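About Cellavau

Cellavau tests whether machines can do ordinary chores. We look at jobs in the home and on the shop floor: folding, sorting, wiping, fetching, loading, packing. We write down what a machine managed, how long it took and how often a person had to step in. Care homes, housing associations, small manufacturers and equipment makers use our reports when they are deciding what to buy or what to build next.

We don't sell robots and we don't take commission from anyone who does.

How we started

Uchenna Effiong ran the packing floor at Ellutside, a mail-order stationery business, and spent a good part of two years being shown machines that were going to take over the dull end of the work. Most of the demonstrations went well. Most of the machines then struggled in the building, where the cartons were a bit crushed and the light changed in the afternoon. Uchenna began keeping a notebook of what each one could do by the end of its first week. Other firms asked to borrow the notebook, and that became the company.

Guoqing Xiong joined first, to put the tests on a proper footing. Ebere Oyewole came from domestic care and set up the household side.

The chore list

All our work runs from one list. It has 128 chores on it, 80 from the home and the rest from shops, stockrooms and light assembly. Each one has a written starting position, a finish that two people would agree on, and a time taken by a person doing it at a normal pace.

A full trial is 100 attempts at one chore. We don't drop the bad ones. If somebody has to reach in and straighten a tea towel, the attempt is marked as helped, and helped attempts are reported in their own column.

The list is revised every June. Chores come off when they no longer tell one machine from another. Moving a closed box from one marked spot to another came off last time.

So, can they do it yet?

Some of it. The answer depends more on the object than on the job.

Stiff things of a known size are going well. Boxes, tins, mugs and plastic tubs can be picked up and put down by several of the machines we have tested, at a slow but steady pace.

Soft things are still hard. A shirt can be folded if it starts flat. Starting from a heap is another matter, and the times are long. Bedding is worse.

Thin things sit somewhere between the two, and we spend a lot of time on them. Post, labels, card sleeves, till rolls and backing strips turn up everywhere in paid work. A person slides a nail under the edge without thinking. A gripper has to line up with the sheet, close on it without creasing it, and keep hold while it bends.

Cleaning varies. Wiping a clear worktop is fine on most days. Wiping round a kettle and a bread bin means moving the kettle and the bread bin, and that is three chores in our book.

We would not yet tell a household to buy a general-purpose machine and expect it to save time. We have told two workshops to go ahead with a machine for a single narrow job, and both are still using it.

How the work is done

Chores are tried on surfaces people have at home or at work, so patterned worktops and shiny ones are included along with plain ones. Small cameras near the grippers let us go back over an attempt and find the point where it went wrong. Ebere marks the household trials and Guoqing the shop-floor ones, and they swap for a sample of each.

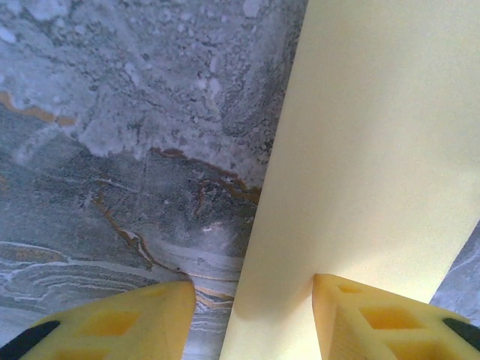
Who we are

Uchenna Effiong, founder. Deals with clients and still reads every report before it goes out.

Guoqing Xiong, head of testing. Keeps the chore list and settles arguments about it.

Ebere Oyewole, household trials.

Montri Kamolrat, workshop. Builds the rigs, repairs the grippers and orders the tea towels.

Deisy Bermúdez, reports and enquiries. Write to Deisy first if you want a chore tested.

Working with us

A single-chore trial normally takes three weeks from the day the machine arrives. Makers see their results before publication and may correct matters of fact. They can't ask for a score to be changed.

Visits to the test rooms at Ezeani Yard are by appointment.

Page last updated 15 September 2023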